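Homettonについて

収納用品の宣伝文句を、私たちはあまり信じていません。

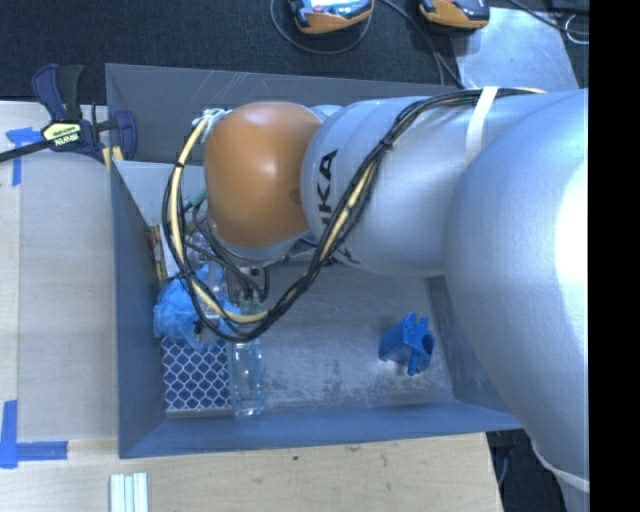

会社のはじまり

Hometton(ホメットン)は、収納用品の検証と片づけ相談を行う小さな会社です。代表のエリ・ハカラは以前、収納ケースの販売会社で商品説明を書いていました。「これひとつで部屋が片づく」と書き続けて8年、自宅の押し入れには使わないケースが積み上がっていたそうです。10月に退職し、エヴァンダー・カーネギーと2人で始めたのが当社です。

私たちの考え方

「誰でも続く」「一生散らからない」といった言葉は、サイトにも資料にも載せません。そう言い切れる根拠を見たことがないからです。片づけで人生が変わるという話にも懐疑的です。変わった方もいるのでしょうが、棚のおかげかどうかは確かめようがありません。

事業内容

・収納用品の検証
家庭で90日間使い、ふたの開けにくさや積んだときのぐらつきを記録します。メーカーからの謝礼は受け取りません。結果が悪くても掲載します。

・片づけ相談
1回2時間。初回は物を買う提案をしません。寸法を測り、今ある物で足りるかどうかを先に見ます。足りてしまえば、そこで終了です。

・検証レポート「Millow」の発行
編集はエグレ・ペトラウスカスが担当しています。「おすすめ度」の星は付けていません。星の数を決める基準について社内で意見がまとまらず、今もそのままです。

よくいただくご意見

「結局どれを買えばいいのか分からない」というお叱りをよく受けます。ごもっともですが、押し入れの奥行きも家族の癖も知らずに一品を選ぶことはできません。レポートには寸法と不具合を載せていますので、ご自宅の条件と照らし合わせてください。

お問い合わせ

ご相談は問い合わせフォームから受け付けています。電話窓口はありません。検証用品の持ち込みをご希望のメーカー様は、掲載前の原稿確認に応じていない点をあらかじめご了承ください。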